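Last updated: July

Stitine Household Storage Study, Sulel site
By R. Suksawat

4.2 Where drinks end up: the low drawer as a pantry

We had expected the cabinets to be the dull part of this study. Cupboards and refrigerators get most of the attention in work on how people store food, and the small chest of drawers is usually passed over as a place for socks or paper. It turned out to be the piece of furniture we talked about most. In 12 of the rooms we visited at the Vultitz residence, a drawer unit stood in or near the eating area, and in every one of those rooms it held food or drink at some point during our visits.

What makes these units so interesting is that they offer two very different kinds of storage in one small footprint. The top is open, flat and at a handy height, so it fills up with whatever is in use: bowls, cups, mail, a half-finished snack. The drawers are closed and need an action to get into, and that action changes with height. A top drawer can be opened while standing and looked into from above. A bottom drawer asks for a bend or a squat, and it has to come a long way out before the back of it is any use at all. 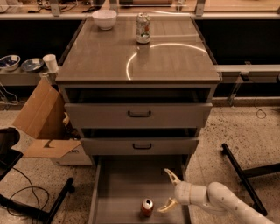

Drinks cans are a wonderful thing to follow through a room like this, and we wish we had started with them sooner. They are sturdy, they stand on their own, they can be put down almost anywhere, and an empty one takes up as much space as a full one until someone crushes it. They also split easily between the two kinds of storage. In Figure 2 the red soda can is upright in the bottom drawer, while a second can, a little crumpled at its top edge, shares the cabinet top with a white bowl. We coded such cases as "divided," meaning that items of one type were found both on the surface and inside the unit. Divided cases were far more common than our pilot notes had led us to expect, and they were the ones residents most enjoyed discussing.

Figure 2. Three-drawer cabinet with cans stored at two levels.

When we asked residents why a drink would go in the lowest drawer, the answers were refreshingly practical. Several said that a can needs headroom and that the deeper drawer is the one where it can stand up. Others liked having it out of reach of elbows. One resident told us that anything left on top was "fair game" for roommates, and that the bottom drawer was understood to be private – a rule that had never been spoken aloud but that everyone in the room could repeat to us.

Standing a can up matters more than we first thought. A can laid on its side rolls when the drawer moves, and residents described the clunk at the back of the drawer with real feeling. Some wedged their cans in with dish towels or packets of noodles. Others simply opened the drawer slowly. We found very few dividers or trays, even though most residents knew about them, and those who had tried them said they made it harder to fit a bowl.

The open top follows its own pattern. Bowls tended to drift toward the back, leaving the front edge clear for setting things down on the way past. We think this clear strip deserves more study. It works as a landing place, and when it filled up, drawers began to be used for things that residents said did not belong in them. The overflow usually went into the top drawer first, with the bottom drawer taking whatever was too tall. Section 4.3 looks at what happened to these overflow items over the rest of the visits, and at how long they stayed where they had been put.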